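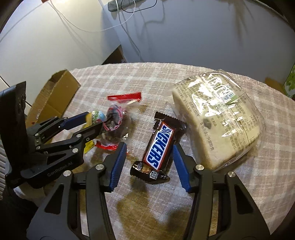 Ekow Amegashie 回复：先确认你租的是哪一种仓位。Nasden 的室内仓分恒温和不恒温两类，合同第一页右上角有代码，不恒温的是 N 开头。很多人以为"室内"就等于控温，入仓一个冬天以后床垫背面起霉点，才回去翻合同。

自助仓存家具过冬，不恒温的单元要怎么防潮？
发帖人：Estíbaliz Carrasco
分类：仓储与搬家 / 长期存放

房子要重新装修，家具从下周三开始存，预计到明年 March 前后取出（装修公司 Gudeta 给的工期，我按会拖延来准备）。租的是一楼靠外墙的单元，卷帘门，水泥地面，合同代码 N 开头，所以按楼上的说法是不恒温。

要存的东西：
实木餐桌一张，可拆腿
布艺沙发，三人位
弹簧床垫两张，原包装已经扔了
洗衣机，滚筒
书和文件，纸箱装，共 13 箱

目前的打算是地面铺一层塑料布，家具直接放上去，整体再用塑料布包严。仓库前台推荐买吸湿桶，没说放几个。想问三件事：塑料布这样用对不对；吸湿桶有没有用；洗衣机需不需要特殊处理。换恒温仓的差价我算过，超预算，请不要只回答"换恒温"。

（补充：看到 Ekow 的回复了，已核对代码，确实是不恒温。）

Ruben Verbeke
塑料布铺地可以，包家具不行。

地面：水泥地会返潮，塑料布只能隔住水汽，不能让底部通风。做法是塑料布上面再放托盘，木托盘或塑料托盘都行，塑料的不生虫。家具全部上托盘，离外墙留一掌宽，不要贴着。

沙发和床垫：包严以后，里面原有的水分出不来，温差一大就在膜内侧结露。床垫用带透气孔的专用床垫袋，沙发用棉布床单或搬家毯盖住。床垫平放，上面不压东西。竖着放几个月，边缘弹簧容易变形。

餐桌：拆腿，螺丝装小袋，用胶带贴在桌面背面，不要贴漆面。桌面长边朝下侧立，下面垫毯子。入仓前不要打蜡油，油没干透就盖布，会粘毛。

洗衣机：
1. 关水阀，拆进水管，管里的水倒干净。
2. 打开底部过滤器，放掉残水。这一步漏掉的人最多，冬天残水结冰会把排水泵壳体胀裂。
3. 跑一次单独排水程序，再放一次过滤器。
4. 装回运输螺栓。原装螺栓丢了就找厂家按型号配，不要用普通螺栓代替。
5. 门留一条缝，用毛巾卷夹住。

吸湿桶：氯化钙那种，密闭空间里有效。卷帘门单元漏风，等于在给外面的空气除湿，满了还可能翻倒，盐水腐蚀金属腿。要用就放在托盘外面的地上，每月去倒一次。去不了就别放。

纸箱：不超过三层，重的在下，书箱用小箱。箱子外侧两个面都写编号，另外做一张清单留在手机里。文件如果重要，换成带密封圈的塑料箱，装之前在干燥房间里敞开放一天。

Yaa Akolgo
我存过两年，用的吸湿桶，没什么问题。托盘挺贵的，我用旧纸板垫的。楼主可以问问前台有没有二楼的，二楼干一些。

Ruben Verbeke 回复 Yaa Akolgo
纸板吸水，垫在水泥地上一段时间后底面会变软，而且招书虱。二楼的建议同意，同价位能换就换，但要先确认货梯尺寸能不能进沙发。

Esther Mutiso
补几点前面没有提到的。

湿度计。买一个带最高最低值记录的，放在单元最里面靠外墙的底部，那里最差。每次去看记录值，当时的读数参考意义不大。相对湿度长期高于六成五，织物和纸就有风险，需要调整摆放或者把书先搬出来。

通道。单元中间留一条能走人的通道，一直通到后墙。一方面通风，一方面中途要取东西时不用全部搬出来。常用的放门口。

保险。合同里的基本保障多数不包括霉变和虫害，只包括火灾、漏水和盗窃，漏水还常常限定为建筑管道漏水，雨水从卷帘门下渗入可能不算。签之前让前台书面说明。Ruvia 的附加险我看过条款，霉变要单独勾选，并且要求入仓时有照片。每件家具拍正面、背面和已有的损伤处。

食品。厨房的抽屉和柜子搬之前全部清空，开了封的米面、调料、零食都不能进仓，绝大多数仓库的合同也禁止。一包漏掉的饼干就足够把老鼠引来，沙发底布是它们首选的筑窝位置。

门底。关上卷帘门，在里面用手电照门底，让另一个人在外面看有没有透光。透光的地方要求仓库换胶条，这属于他们的维护范围。我用的那家 Drustness 报修后 9 天换好，所以最好在搬入之前提出。

搬入当天如果下雨，改期。沾湿的毯子和纸箱带进去，后面怎么垫都没用。

Estíbaliz Carrasco
谢谢。托盘已订，洗衣机的运输螺栓在阳台找到了，四根都在。二楼没有空位，门底右侧透光，已经报修。床垫袋还有一个疑问：透气孔那一面朝上还是朝下？

Ruben Verbeke
朝上。如果孔在侧面，就不用管方向，别让旁边的箱子堵住。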